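Keeping the two-arm cell in order: what we checked and what we doubt
Student project report, Stitildale Technical College, automation option

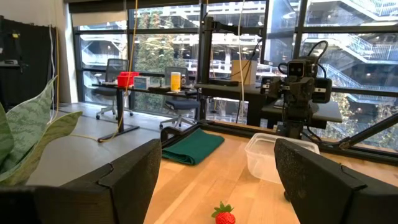 The cell came to us with a maintenance sheet written by Vernutano, the firm that supplied the bench frame. The sheet has 21 checks and is meant to be done every morning. We followed it through June and kept a note of which checks ever found anything. Nine did. The other checks came back clean each time, which may mean the cell is in good order, or that the checks look in the wrong places. We lean towards the second.

Gripper fingers

The sheet says to wipe the fingers and check that they close square. Wiping made no difference we could measure. Closing square did matter. After a knock against the table the left finger sat slightly proud of the right, and soft fruit rolled out at the tip. We slackened the finger screws, closed the gripper on a flat gauge, and tightened them again. The sheet gives no torque figure, so we picked one and wrote it on the cover. Somebody should find the proper value.

Wrist camera

The calibration routine, from a package called Stiton, reports a score out of 500. Ours was 415 on the first run and the manual calls anything above 400 good. We are not convinced. With that score the arm still came down short of a strawberry placed near the front of the table. Running the routine again with the blinds open gave a different score and the same miss. What cured it was reseating the camera bracket, and the score hardly moved.

Cables

Most of our stoppages came from here. We logged 37 in all and more than half cleared when a connector was pushed home. The sheet has one line on cables: "inspect". We replaced it with a proper routine — move each joint slowly to its end stop, watch the loop at the wrist, and stop if it pulls tight. It takes longer than the rest of the sheet put together.

Bench clamps

The Nogueira clamps held. We checked them daily for a month and never turned a screw. Once a week would do.

What we would change

Drop the daily wipe, keep the square check, and treat the calibration score as a hint. We would also log the room light at each run, as we did not, and some of our camera results are weaker for it. Our own list is shorter than Vernutano's, but it has had only one month of use on one cell, by people who already knew its faults. The next group should distrust it too.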